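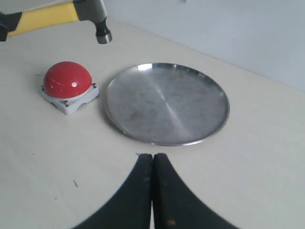
**Sumen 300 bench mat** is a cut-to-size work surface mat for repair counters and assembly tables. Sheets ship flat.

| Property | Value |
|---|---|
| Length | 3000 mm |
| Width | 1000 mm |
| Weight per sheet | 13 kg |
| Edge | Square, unsealed |

Cut from the back with a hooked blade and a steel rule. Leave the sheet flat overnight before trimming.

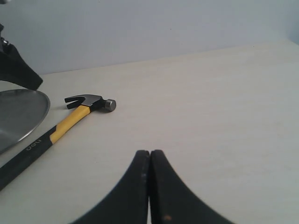 *Black gripper fingers, close view.*

Proment adhesive is sold separately. Apply it to the table only, in a thin coat. Do not use it over wax or fresh paint. Loose-laid mats need no adhesive if the table has a raised lip.
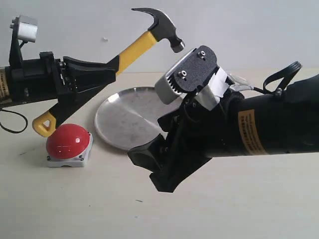

*Claw hammer, round metal tray and red push button on a pale beige tabletop.*

Clean with mild soap. Solvents dull the top layer and void the warranty. Small cuts can be filled with the Goh repair stick.

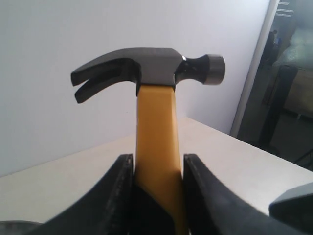 *Claw hammer, upright.*

Orders placed in November ship from the Stasosura warehouse. For custom widths, contact Dario Gentile in sales.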